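Home » Tooling » Perception

Masking the background out of your wrist cam before grasp planning

Deepika D'Souza, updated 4/13/26

Quick one, writing this between runs. If your planner keeps proposing grasps on stuff past the table, do this first. Assumes you have Pulholm up and the wrist camera calibrated. If not, go do that, I'll wait.

Step 1. Get the table plane. Run the plane fit on a bare patch, 2000 points is plenty. More just makes it slow.

Step 2. Crop. Keep everything inside the table outline, drop the rest. In the Wesness config it's crop_mode: plane. Default is none, wich is why you're reading this.

Step 3. Set the height floor. Cloth is thin. I use 5 mm, go higher and a flat sleeve dissapears into the table.

Step 4. Mask the gripper itself. Fingers move so a static mask won't do it. Pull joint state, project the finger model, dilate by 7 pixels. Check it fully open and fully closed.

Step 5. Replay a bag, overlay on. Wait for 5 clean grasps in a row before you touch the real arm.
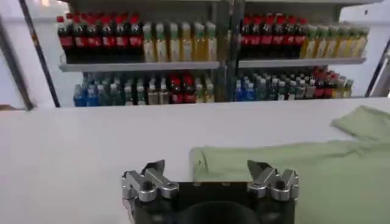 Color thresholds alone won't save you. Tried it, bad week. Yellow-green drinks on the shelf behind the table, pale green cloth on top of it, and a loose hue range grabs both. Crop by plane first, then color. Then aim for the folded edge of the cloth, it sits up a bit and gives the depth something to hold on to. Score that edge higher than the flat middle (edge_weight in the planner file).

Still getting grasps off the table? Plane fit is stale. Rerun step 1.

Next: dropping the mask into the Soltow planner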